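Where the Inch Goes: Shrinkage, Skew and the Length of a Pair of Jeans

2025-05-05

A pair of jeans has a printed inseam and a real one. The printed figure is fixed on the day the label is sewn in. The real one starts to move at the first wash, and it can keep moving for the better part of a year. Most of the complaints that reach a tailor about trousers that "got shorter" concern this gap, and most of the advice given in reply treats it as a problem of hot water. Temperature is one factor. The larger ones were set in the mill.

Cotton fiber does not get much shorter when it is washed. It swells across its width as it takes up water, and a swollen yarn has to travel a longer path over and under the yarns it crosses. The yarn itself has no extra length to give, so the crossings pull closer together and the cloth contracts. When the water leaves, the yarns thin out again, but friction holds them near their new positions. Textile people call this consolidation or relaxation shrinkage, and it would happen in cool water with no machine at all, given enough time and some movement.

Denim is prone to it because of how it is woven. The warp, the lengthwise yarn, is held under high tension on the loom. It is then stretched further in finishing, where the cloth is pulled through rollers, singed, coated and dried in long continuous runs. By the time it reaches the roll it has been drawn out along its length at nearly every stage. The weft has had an easier life. Lengthwise shrinkage is therefore the greater of the two in most rigid denims, and the length of the leg runs with the warp.

Mills deal with this by compressive shrinkage. The cloth is moistened with steam and pressed against a thick rubber belt that has been stretched around a roller. As the belt leaves the curve it contracts, and the cloth, pressed against it, is forced to contract as well. A heated cylinder then dries the fabric in its shortened state. Done properly, the process removes most of the relaxation shrinkage before the cloth is cut. Done quickly, or with a worn belt, it removes less, and it removes it unevenly from one end of a roll to the other.

Kárason, a small finishing plant that takes in work from several weavers, runs its belt line slowly enough that operators can pull a test square from the start, middle and end of each roll. The squares are marked, washed, dried flat and measured again. A roll that passes at both ends and fails in the middle is run a second time. The plant's view is that a second pass costs less than an argument with a garment maker, although it does have a price: cloth that has been compressed is shorter cloth, and denim is sold by length. There is a standing incentive to leave a little shrinkage in.

That residue is what the buyer takes home. Garment makers allow for it in the pattern, and most jeans are now washed before sale anyway, which takes out a further share. What is left shows up over the first several launderings, and the amount depends heavily on how the garment is dried. Tumbling supplies the mechanical agitation that helps the yarns settle closer together. Line drying supplies almost none, and the weight of the wet cloth works in the opposite direction. The same pair of jeans can give two different inseams depending on which method was used last, and neither reading is wrong.

For the past two years the fabric testing shop Nireck has kept a wear and wash log on garments lent by households instead of on new stock. The log is plain. Each pair is measured before washing, after washing and after a day of wear, along the inseam and the outseam, and again at the knee and the hem opening. The garments are ordinary, and many had been altered at least once before they came in. The program now covers 200 pairs.

The first finding was procedural. Measurements taken by different members of the same household disagreed by more than the washing did. Some people pulled the leg taut along the tape; others let it lie with its creases in. Nireck rewrote its instruction sheet to ask that the garment be laid on a firm surface and smoothed by hand from the waist down without tension, then left alone before the tape is applied. Mattresses were ruled out. A soft surface lets the heavier parts of the garment sink, the waistband and seat more than the leg, and the inseam reads short at the crotch.

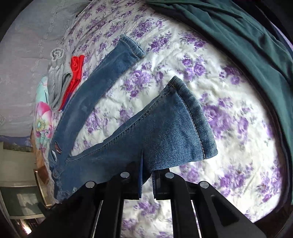
One reader of the magazine objected to the firm surface rule when it was mentioned in our July issue, writing that trousers are worn by a body and that a figure obtained on a table "describes a garment no one is standing in." The reader's own practice was to measure from the floor to the hem while wearing the shoes the jeans would go with, and to ignore the inseam entirely.

The objection has some merit. Floor clearance is the figure that matters to the wearer, and it takes in the rise, the fit at the seat and the way the knee bags after a few hours. It is also a poor way to learn anything about cloth. Posture changes it, and so does a belt. A flat measurement is less useful on the street but can be repeated, and repeatability is what a wash log needs. Nireck now asks for both where the household is willing, and stores them in separate columns.

Skew is the second mechanism, and it is often mistaken for shrinkage. Denim is a twill. Its diagonal lines are produced by stepping each interlacing one yarn to the side, and the step puts an unbalanced force into the cloth. Once the fabric is washed and free to relax, the weft tries to rotate out of square with the warp. In a finished leg this appears as twist: the outseam migrates toward the front of the shin on one side and the inseam moves with it. A twisted leg hangs in a slight spiral. Its hem can sit unevenly even when the length along each seam has hardly changed.

The usual correction is to skew the fabric deliberately in finishing, pulling one edge ahead of the other so that it starts near the position it would have reached by itself. The correction is an estimate. Too little leaves some twist for the wearer to find, and too much sends the leg around the other way. Weavers who make a selling point of older methods sometimes skip the step, and their customers accept the twist as part of what they paid for.

Hems have their own behavior. The turned edge of a jean leg is several layers of cloth held by a line of stitching, and where it crosses the side seam the layers double again. Cloth and thread do not shrink at the same rate. On a chain stitched hem, the feeding action of the machine pushes the top layer slightly ahead of the lower one as it is sewn, and washing then draws the whole band into diagonal ridges. The effect is called roping. Collectors look for it. A lockstitched hem made on a household machine shows less of it, one of the reasons a replacement hem rarely resembles the factory edge.

The order of operations matters more than the stitch. A hem cut before the cloth has settled will be wrong later by whatever amount remains in the fabric. Trukstead, an alterations counter with a steady trade in work trousers, will not cut unwashed denim. Customers are asked to wash and dry the pair at home in their normal way - twice, for rigid cloth - and to bring it back. The counter allows 35 minutes for a plain hem and longer where the original edge is to be kept and reattached. Reattached hems are slower because the old edge is often narrower or wider than the leg at the new cutting line, and the difference has to be eased in near the seams.

Stretch denim follows different rules. Most of it carries elastane in the weft, wrapped inside a cotton sheath. The weft direction is across the leg, so the spandex core does little for length, but it makes the width far more active. Fabric leaves the loom wide and draws in hard when it is first wetted. Mills set the width with heat, which fixes part of the elastane in a less stretched state. If heat setting is weak, the garment goes on narrowing in the dryer. If it is too strong, the yarn loses recovery and the knee stays out where the knee has pushed it. Repeated hot drying at home will do similar damage slowly.

Color loss is usually blamed on the same washes, and it does share one cause. Indigo sits mostly in the outer part of the warp yarn and leaves the core pale. Any abrasion that breaks surface fibers takes dye with it. Turning the garment inside out protects the outer face from the drum but has no measurable effect on length. Cold water slows shrinkage a little and does not stop it.

The Gikley pattern school teaches its students to mark a leg in two places, at the knee and above the hem, before any test wash, with a thread tack in place of chalk. Chalk does not survive. The two marks show whether the loss is spread along the leg or gathered near the bottom, where the hem band resists and the cloth above it does not. Students wash the sample 11 times over the term and write up the result in a table. The largest change is normally in the first line, and the later lines are mostly measurement error, which the students are asked to calculate as well.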